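Travwood Hand Tool Set-up Guide
Section 4: Preparing the pegboard station and the people who work at it

Before you start

This section is for the team leader and for the packers of the Lavstead building. It explains how to prepare one pegboard station for recording with the hand-held gripper. The recordings are later used to teach the Inbridge arm to hang hooks on display panels. Please read Section 3 (Charging and cables) first.

The packers stay in charge of the station. During the recording weeks, the hourly target of 38 panels is not applied to the person who holds the gripper. The team leader must write this in the shift plan before the first recording.

4.1 Preparing the table

1. Clear the tabletop. Pens, labels and cups must be removed.
2. Place the pegboard panel at the back of the table and fix it on both sides.
3. Push the panel lightly with one hand. If it moves, tighten it again.
4. Put the hooks on the table between the panel and the worker.
5. Do not arrange the hooks in a line. Let them fall as they fall from the box.

Note: Use hooks of one type only in each recording. The Cadwaladr order sheet gives the type for the day. Mixed types are explained in Section 6.

4.2 Recording a pick

1. Stand with both feet flat. The height of the table should allow the elbow to stay near the body.
2. Hold the gripper with the fingers open and press the start button.
3. Move slowly to the nearest hook and close the fingers on the base.
4. Hang the hook, open the fingers, and return to the table for the next one.
5. When the last hook is hanging, press the stop button and write the number of the recording on the sheet.

Caution: Do not put the free hand between the fingers, also when the gripper is switched off.

Caution: The gripper becomes heavy for the wrist after some time. Change the person after each block of recordings. A worker may ask for a change earlier and does not have to give a reason.

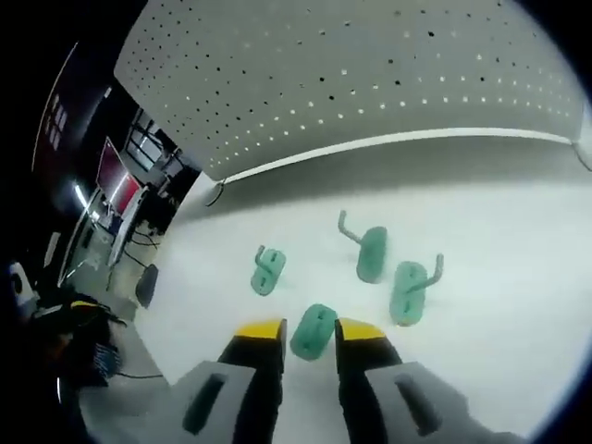
The position of the hook decides how the worker must turn the wrist, and in this matter the packers know more than the engineers who wrote the first version of this guide. In the first set of 400 recordings, the hooks were always placed standing, and the arm learned only this case. Now we ask for all positions. A green hook lying flat near the yellow finger tips needs a different approach from the one standing on the end of its base farther back, with its metal arm in the air. If you have your own way to pick a flat hook, use it and tell the team leader, so that it can be added to the sheet.

4.3 After the shift

1. Switch off the gripper and place it in the holder.
2. Return the hooks to the box.
3. Sign the recording sheet. Sheets without a signature are not used.

Note: The recordings are not used to measure the speed of a person. Names are removed before the files go to Inbridge. Questions about this can be brought to the shift office, extension 328.

When the arm is installed, the packers of the station move to checking and to supervision of the arm. The training for this work is described in Section 9 and takes place in paid hours.

Last revised 16 April 2024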